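Notebook entry, Textile Care Laboratory, Dimaculangan Building
Monday, February 7, 2022
Entered by: Ramil Catacutan
Reviewed by: Beca Lloyd

Subject: Shrinkage and color loss in dyed cotton cloths, Zakero detergent series, continued

The wash series was resumed at 8:40 with the second batch of cloths. The first batch has been dried, conditioned overnight and measured. All samples come from the same Jendach order, number 517, and were marked with thread at the corners before the first wash. Ink marks were given up in September after they faded in the warm cycles.

Conditions for the day were the same as in the previous entry. The warm setting was used throughout. Detergent was measured by weight, as the scoop supplied with the Zakero powder does not give a steady dose. The rinse water was tested after each load and the strips are taped to the inside back cover of this book.

Observations on the first batch: the cloths shrank more along the length than across the width, as expected for this weave. The hemmed edges pulled in and now pucker slightly, so lengths taken along the hem read short. Measurements should be taken between the thread marks only. Two cloths measured along the hem by mistake were measured again, and the earlier values have been struck through and initialed.

Color loss was judged against the gray scale in the light cabinet by both members of staff, working separately. The readings agreed except on sample 3, where the reviewer placed the change half a step lower. The lower grade has been entered. Lint from the filter was saved and bagged by load. It is noticeably darker after the first wash than after the second.

The Stivgate dryer stopped once during the second batch with the door warning lit. The latch was cleaned and the load restarted from the beginning of the cycle. Some 2 minutes of heating had already taken place. The load has been flagged in the results sheet and will be left out of the averages if it falls outside the spread of the others.

Handling before measurement: each cloth is to be laid flat without stretching and left to relax. Wrinkles may be smoothed lightly by hand from the center outward. Pressing with an iron is not permitted at this stage. The care tag is to be left on, and readings are not to be taken across it.

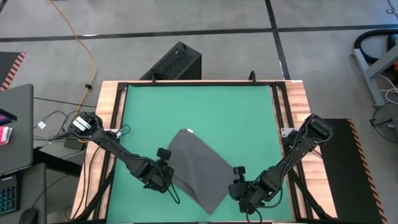
Fig. 1. Dark gray cloth on the green surface, slightly wrinkled. White tag near the upper corner.

The balance in cabinet 2052 is due for its yearly check. Weights for today were taken on the spare balance, and this has been noted beside each value.

To do before the next entry: order gray scale cards, replace the cabinet lamp, copy the first batch readings to the shared sheet. B. Lloyd will confirm whether the third batch should go ahead on the warm setting or be held for the cold comparison.

R.C. / read and signed, B.L.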